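A Sunday at the Skindell open day

I'd been meaning to get to Skindell ever since a friend went round in March and wouldn't stop going on about it, so when they threw the doors open on Sunday, June 17, 2018 I packed a sandwich and got the early bus to Limedberg. Parking looked dreadful, by the way, so the bus was the right call (it drops you by the gate).

The tour began upstairs with coffee and a short talk by Duygu Kurtuluş, who runs the handling group. She had 20 of us squeezed into a room meant for half that! Her big subject was soft things. Boxes and bottles are easy enough for a robot, she said, but give it a jumper or a cuddly toy and it all gets squashy and hard to predict. They've got 200 objects in their test cupboard and she reckons the floppy ones cause most of the swearing.

Then we went down to the demo room, which was the bit I'd come for. Yuk-lan Chung was in charge there and let us have a go with the hand-held gripper, the one they use for showing the robot how a job is done. You steer it up to the thing, close the fingers, lift, put it down again. I was hopeless at judging the gap and came in far too steeply, but a boy of nine or so behind me took to it straight away.

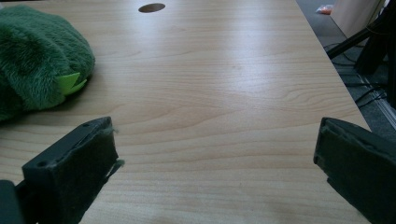 Why do they put felt on the gripper fingers?
Felt gives a bit of grip without scratching or snagging, and it's cheap to peel off and replace when it wears out. Yuk-lan told us they've tried rubber too, but it tended to drag on long pile.

After lunch there was a talk from the Trarneck people about warehouse sorting, and I'll admit I drifted off in the middle (warm room, big sandwich). The questions at the end were livelier, mostly about jobs, and I thought they got fair answers.

There's a decent café over the road called Kılıçarslan, lovely lentil soup, and they stay open until six. I caught the quarter past five bus home with a bag of leaflets and a free pen.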